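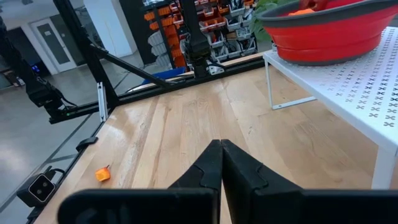

# About Emitz

Emitz is a small test shop in Brivavcombe. We compare grippers, arms, cameras and controllers for firms that need to choose between them, and we report what we measured.

## How we test

Each gripper runs the same pick-and-place set on a wooden bench: small parts, folding bowls, a raised shelf. A full run is 3,000 cycles. We log missed grasps, dropped parts, finger wear and controller faults. Wrist and fixed camera views are recorded on the same clock.

Our last comparison, of the Erkov and Kodikara two-finger units, stopped at 2,124 cycles when a finger mount worked loose. The report gives the torque settings.

## Who we are

There are five of us. Iresha Pathirana leads testing and signs off every report. We sell no hardware and take no commission.

Bench bookings open each January.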